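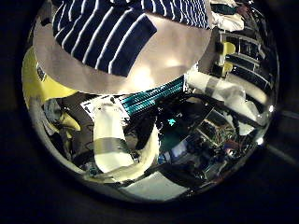
OK, so grippers! When we started at Prillel we had one hand on one arm and we thought the choice was made. Then Lizelle Shezi came over from the Plasturstead shop with a second hand in a padded case, and by Saturday we were swapping them back and forth like kids with trading cards. The one I want to start with has white fingers, and you can see the gray tape banded around them and the scuffs on the curved one. Leave this up for a moment and let people look at the wrist view – it bends everything near the rim, and you have to learn to read it. The striped cloth up at the top is a lovely test piece, by the way, with that squared-off corner hanging down.

[pause, water]

Why cloth? Boxes make every gripper look good. Cloth folds, slides, and bunches up between the fingers. We ran 169 cloth picks with each hand, same arm, same controller, same speed. Tiago Louro kept the log and he was strict: if the cloth dropped before the bin, it went down as a miss.

The two-finger hand (we call it the Tratstead) is quick. It takes around 650 milliseconds to close, and it's great on a hem or a corner. Flat cloth on a flat table, it mostly pinches air.

The multi-finger hand is slower and fussier to tune, and I love it. It can gather. Come in from above, spread wide, close low, and it scoops up a fold it can hold. My favorite part of the whole project! Show the gesture with your own hand, don't rush it.

Controllers, quickly. We tried 2. Position control was easy to set up and too stiff for cloth. The force-based one, Mathebula, took us until December to get right – mostly my fault, I had a sign flipped in the thumb gains.

If someone asks about cameras: wrist view for the last 5 centimeters, overhead for everything before that. We tried wrist only and kept losing the bin.

Next slide is the miss log. Hand over to Tiago.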